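Dish Racks and Small Kitchens - Project Report, Group 3
Canan Kocabaş, Savvas Pappas, Gleice Araújo
Supervisor: Simone Andrade
Handed in 2018-03-05

1. What we looked at
How a small dish rack gets filled. Which things go in first, where cups end up, what people do with bowls. Topic picked in November, changed once (was going to be drying towels, too hard to measure).

Rack used: white wire, rectangular, curved dividers. Set on a wooden tabletop, left side, with the dishes waiting to the right of it.

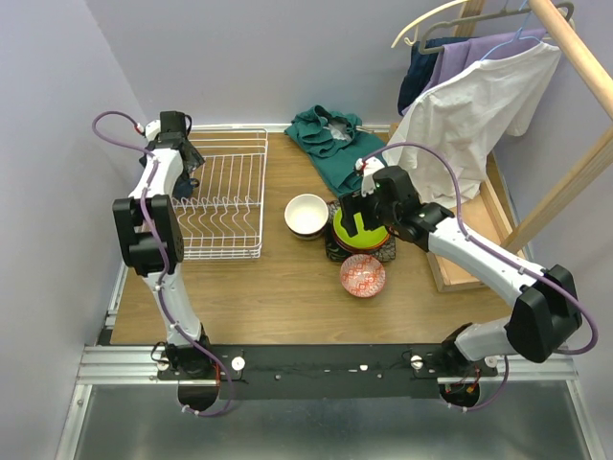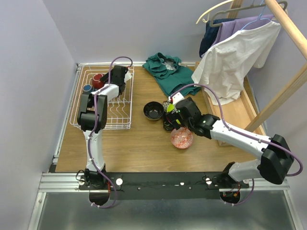 Fig. 1 and 2. The white wire rack on the tabletop. Empty in Fig. 1, with a red cup and a small blue cup in Fig. 2.

2. Why
Gleice's building (Dallwood, built 1905) has kitchens where the counter is barely wider than the sink. Everybody there complains about the rack. We asked 14 residents to fill in a sheet, and Rosângela Arruda let us use the shared kitchen on her floor for the talks.

3. Notes on the rack
- Dividers are made for plates. Good for plates, not much help with anything round.
- Cups have no place of their own. In Fig. 2 the red one is lying on its side. Residents wrote the same thing - cups tip, or go wherever theres a gap.
- Bowls are the real problem. A deep bowl takes up to three slots and leans on whatever is next to it. In both figures there are still bowls out on the table.
- Where the rack stands matters too. Against the wall saves space but the back row is a reach. Savvas thinks this is the main issue, Canan and Gleice dont agree.

4. What residents said
Most load plates first, then bowls, cups last. A few do cups first so they dont get knocked. One person owns a rack and keeps post in it. Several wanted a flat area at one end, no dividers, just for cups and bowls. Nobody asked for a bigger rack.

5. Problems
Sheet question 4 was badly worded ("do you stack") - some took it as stacking in the cupboard. Left it out of the totals. Also should of asked how many people share each kitchen.

6. Next
Make a cardboard mockup of the flat end and try it at Dallwood. Simone wants measurements of the gaps between dividers, to be added to the appendix. Gleice has the ruler and the sheets.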